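Subject: Re: [lulamska-dev] Wrist view at short distance, question about the policy
Date: Jan 31, 2023
From: Veerle Dewulf

Hello Bakker, hello all,

Thank you for the careful reading. I answer below your text.

> In your report the wrist image is given the same weight as the
> fixed image during the whole motion. I do not understand how this
> can be good near the object, where the wrist image must lose most
> of its content. Did you try to change the weight with distance?
> And how many episodes are in the Plovine flower set now?

The set has 149 episodes. I trained on 108 of them and kept the others for testing. All are with two arms and artificial flowers on the white table, mostly roses and hydrangeas, with the stems lying over each other.

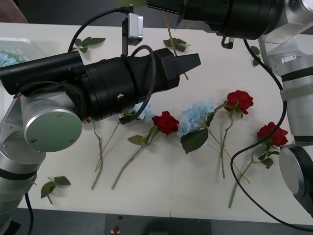 Yes, I tried to change the weight. I compared 3 versions: equal weight, a fixed lower weight for the wrist, and a weight which the network learns for each time step. With the learned weight the policy chose the correct stem more often, but the difference between the seeds is still large and I would not like to give a percentage on this list before I repeat it.

What I can say is that the learned weight does not go down slowly, as I expected. It stays high for most of the approach and then falls within a few steps, when one color fills nearly all of the wrist image. At such a moment the encoder gives almost the same features for very different gripper positions. I marked 1405 wrist images of this type by hand, and they are a useful test for any other encoder.

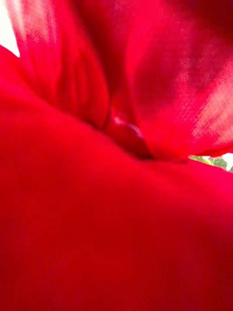 Fig. 2. Wrist view at very close range, almost entirely red.

Markard proposed to remove these images from the training. I did this in one run and the result was worse, the arm became hesitant just before closing. My guess is that the policy uses "all one color" as a signal of distance, but I have no proof for it.

If you want to repeat the test, please use the January split and not the older one, where two episodes were in both parts by my mistake. The list of marked images is in the same folder.

Did you see the same sudden fall with your own encoder?

With kind regards,
Veerle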